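4. Laying out the table for placement trials

Follow these steps before each block of trials. The Allholm scoring script assumes that the table has been marked out as described.

1. Wipe the table and let it dry.
2. Run one strip of blue painter's tape from front to back and a second strip across it. The strips must reach past the edges of the wrist camera's view.
3. Start the Skestitz viewer and move the arm to the home pose.
4. Put the bowl in the start region and fill it.
5. Save a reference picture from the wrist camera before the first trial.
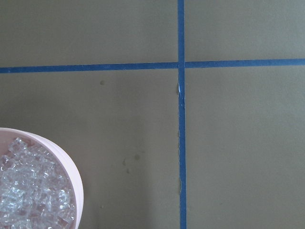
Scoring is done by region, and the method does not need the regions to be the same size. The script finds the tape by colour and fits each half of a strip separately, so a small step where the strips cross, or a cross strip that runs slightly uphill, does not have to be corrected. Clear, crinkled filling in a pink bowl is a hard case for the depth estimate, with many small highlights. Score it from the colour picture only. Faint marks on the table top may stay if they are in the reference picture.

Note: In the 2019 runs we recorded 529 trials with this layout. Results from the older Jedex mat should not be pooled with them.

Caution: Do not re-stick tape that has frayed along its edge between trials in the same block. Finish the block, replace the strip and repeat steps 3 to 5.

6. Enter the block number and the operator's initials, then press Start.

Section last changed by Naheed Mohmand, Sunday, September 1, 2019.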